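Budget for a two-arm folding setup, sanity check please

tiinah
So I've got $2000 to spend by April and I want both arms out of it. Grisetti kits look fine to me, but shipping is $100 each and I keep forgetting the clamps, spare grippers, cables...

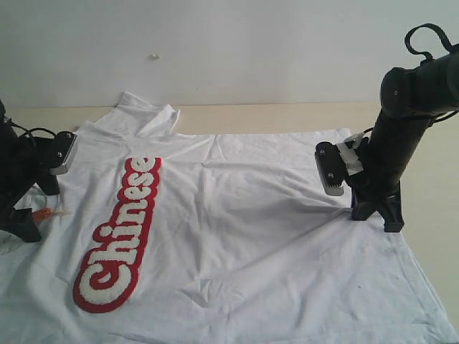 Shirts are all I care about for now, by the way. No towels, no pants. Would you buy the pair or start with one?

pollon_fan
One. Learn on it, then buy the second.

zrocha
Disagree! You can't learn two-handed folding with one hand lol. Get the pair and skimp on the table. And put money aside for spare motors, I went through 13 on my old Sheehan arms.

pollon_fan
13?? That's a Sheehan problem, not a budget line.

zrocha
Ha, maybe. I'd still keep $100 back.

tiinah
OK, leaning toward the pair. Does anybody know if the Drovamwood bases fit Grisetti arms?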